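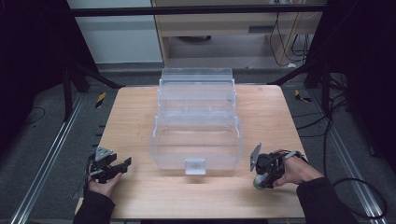 *Photo: Venla Mäkelä / Atley Courier*

**Atley repair evening gets a permanent home in the old Rissanen store**

ATLEY, 12th January – The monthly repair and swap evening in Atley will move into the former Rissanen hardware store on Mill Street, after the town agreed to rent out the ground floor for two years. The first evening in the new rooms is planned for April.

Until now the meetings were held in the school dining hall, where everything had to be carried in and out again the same night. People brought their own tools and their own small parts, and quite often the right screw was at home in a drawer.

"We lost half an hour every time only to look for things," said Pirmin Kuster, who started the evenings together with his neighbor Finlay Pringle. "Now we can leave a job on the bench and come back to it."

The store closed last spring when the Rissanen family retired. The long counter is still there, and so are most of the shelves. The family has left behind a large stock of hinges, washers, fuses and lamp parts, which may be used free of charge by anyone who comes to repair something. Sorting it has already begun, and residents are asked to bring clear plastic boxes with lids if they have some they do not need. Boxes with compartments are the most welcome, but old jam jars are also accepted.

The rent is 200 a month. The town pays half of it during the first year, and the remaining 100 must come from the people who use the rooms. There will be no entrance fee. A tin will stand by the door, as it did in the school.

Not everybody on the street was pleased at first. Apolinar Varela, who runs the Somby bakery next door, wrote to the town in the autumn and asked about noise and parking. He has a small yard behind the bakery where his delivery van is loaded very early in the morning, and he was afraid that it would be blocked by cars.

"I have nothing against repairing," he said. "My own mixer has been repaired three times. But I need my yard."

The agreement now says that visitors must park behind the library, and that saws and drills may not be used after nine in the evening. Mr. Varela said he is satisfied with this – and that he will keep the bakery open later on repair nights to see if it is worth the trouble.

The most common repairs last year were table lamps, zippers and chairs. Bicycles will not be taken in the new place, as the door is narrow and the Cunine workshop at the station already offers this service. Microwave ovens are also refused for safety reasons.

Aleksi Valtonen, an electrician who checks the lamps before they go home with their owners, would like to see more young people. He plans a short course on how to change a plug and how to replace a switch. It will be open to anyone over 12, and children under that age can join with a parent.

Before the opening, the floor near the window has to be replaced and the heating must be inspected. The work on the floor should take seven days. Those who wish to help with painting can write their name on the list at the library desk. Brushes are provided, but old clothes are not.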